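Last updated 4/19/20

Re: [workfloor] are the carts taking our routes or what

Mudassar Rajput wrote:
> So does anybody know what happens to the walking crew once the Cloluro
> carts go live? I've done the downtown loop for 5 years and all I've heard
> is "your role will evolve." Evolve into what? Do I still get my steps in,
> or am I sitting in a chair all day watching a screen?

Hi Mudassar, and hi everybody else who wrote me privately with the same question!

I moved over from the walking crew to the route desk in November, so I can tell you what my day looks like now, and you can decide if that counts as evolving. Yes, there's a chair. I brought my own cushion after the first week and I'd tell you to do the same.

Most of what I do is practice corners. Before a cart gets a new route, we run it through the simulator — the Jilex one, the old Soomro setup is gone — and a person who knows delivery work goes over each crossing and writes notes. How would you take it with a full load? Where would you wait? The software people are great but they've never pushed a cart over a bad curb in their lives, and it shows. Last month I did 30 corners, and this is the kind of thing I have up on my screen all day:
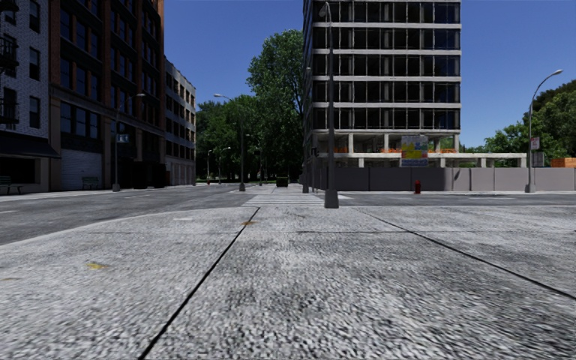
Vol. 7, No. 4

At a corner like that one I'm thinking about the same stuff you think about on the loop. You come up to the curb, you've got the crosswalk straight ahead, and then on the far side there's that long construction fence with the hydrant in front of it. So my notes were all about the far side: how much sidewalk do you want to leave for folks coming the other way, and where do you pull over if somebody has a stroller? I got a whole paragraph out of the fence. My supervisor cut it in half (rude).

Now the part you're really asking about. Nobody on our crew was let go, but the early shift went from walking full time to walking two days and desk the rest, and some people hate it. I miss the shop owners. My knees are happier. The pay is the same, but the shoe allowance went away, so ask about that BEFORE you sign the new sheet. It was 200 a year for me.

Ask for the Boresex training too, the full one and not the short video. That's where you learn to write the notes so they don't bounce back.

Write me off list if you want to see my old notes, I kept all of them.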